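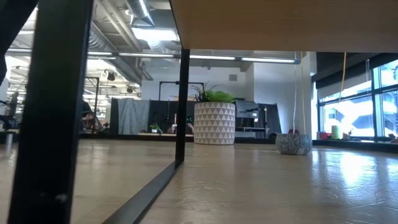

三号台侧面相机，朝窗户那边

楼主：拧螺丝的小北
双臂课设，下周中期检查，求救。任务是两只手配合把杯子归位，左臂抓，右臂接。录了128条示教，训出来左边还行，右边老是停在杯口上方不下去。侧面这路相机一到下午桌面全是反光，窗户那边太亮了。要不要扔掉这一路重训？在线等，挺急的

2楼：Fostby
别扔。先把曝光锁死，自动曝光害死人。9月份我们组就栽这上面

3楼：葱油拌面
扔。这角度大半是桌面和绿植，后面还有工位有人，模型学这个干嘛。只留顶上那路+腕部

4楼：Fostby
回3楼：腕部贴近了玻璃杯基本就糊了，侧面好歹有高度信息。你们组做的是积木吧，不一样的

5楼：葱油拌面
积木怎么了，积木也要高度啊。。

6楼：拧螺丝的小北（楼主）
补顶上那路的
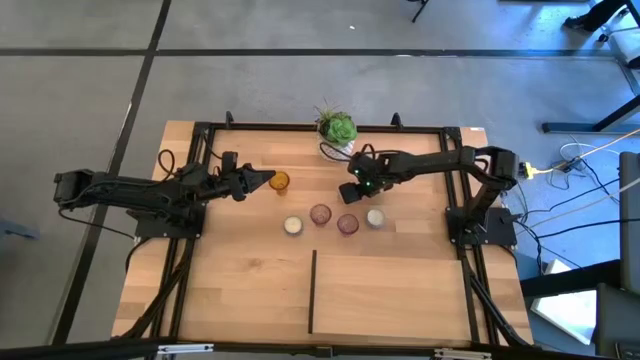
右臂的标定是任恺文上周重做的，误差他说在4毫米以内，我没复测，群里有记录。现在卡在顺序上，我想让左臂先拿琥珀色那只，它单独在左上，夹爪就在旁边，下面那几只挨得近，右臂从上面斜着伸过来容易碰到。深色的杯子识别还好，透明的两只老是漏检。板子的高度写在配置里了，应该没错，吧

7楼：Mekirberg
漏检不奇怪，透明杯换背景试试，垫张深色卡纸。还有线，右边地上那堆理一下，我们上次就是踩到线整个臂掉电，一下午白干

8楼：葱油拌面
垫纸不就作弊了，检查的时候老师换桌面你怎么办

9楼：Mekirberg
中期而已，先跑通再说。永野七海学姐去年那组也垫了，分不低

10楼：Nanami Nagano
被点名了。。我们垫是垫了，报告里写清楚了的，不写肯定扣。另外楼主128条里透明杯占多少？我们当时录到199条才稳，透明的专门补录过

11楼：拧螺丝的小北（楼主）
没统计过。。应该很少，前面图省事全抓有颜色的了

12楼：Fostby
破案了，跟相机没关系。补数据去

13楼：葱油拌面
右臂停半空也是数据少？我不信，多半是高度配置有问题。板子比桌面高一截，你工作面原点取的哪个

14楼：拧螺丝的小北（楼主）
桌面……
我去看下配置

15楼：Kaiwen Ren
标定是按桌面做的，板子那截要自己加，群里发过的，没人看是吧

16楼：拧螺丝的小北（楼主）
看到了看到了，对不起恺文。今晚改完先空跑3遍，曝光也锁，透明杯明天补录。侧面那路先留着

17楼：Mekirberg
空跑记得限速，手放急停上

18楼：葱油拌面
侧面那路我还是觉得该扔，不急的话两版都训一下对比对比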